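### 3.2 Floor covering and cable routing

The Sestholm room was fitted with dark gray carpet before the study began, and the covering was kept for all sessions. Floor covering affects two of the measures reported in Section 4: the time needed to find a dropped item and the number of cables moved during cleaning. Small dark parts are hard to pick out on a dark speckled pile, and short black leads are missed more often than white ones of the same length. Yellow tape was used for floor marking at both sites, Sestholm and Skiltow, as it kept its contrast under the ceiling lights at every time of day.

Cables were logged by color and by whether they crossed open carpet or ran beside a fixed upright. No clips or covers were used. Figure 2 shows white and black cable on the carpet, together with a strip of the tape.

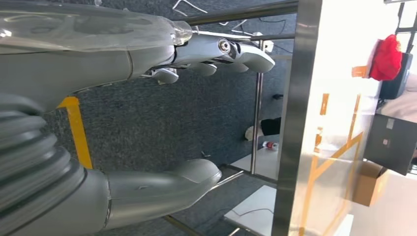 **Figure 2.** Carpet, floor tape and loose cabling, Sestholm room.

Pascu objected to this arrangement in comments on an earlier draft, arguing that loose cable should have been treated as a fault and removed before logging, and that a count made on an untidied floor says more about the users than about the covering. We kept the original procedure. The aim was to record the floor as it is used, and removing cable in advance would have left little to log.

Each site was inspected 10 times. Lighting at floor level was held at 700 lux, and the logged area was divided with the Floterow grid sheet - the same sheet at both sites. Across all inspections the log holds 2,000 entries. Entries for plugs and plug blocks were kept separate from cable entries, as a block lying on carpet is easier to see than the lead attached to it.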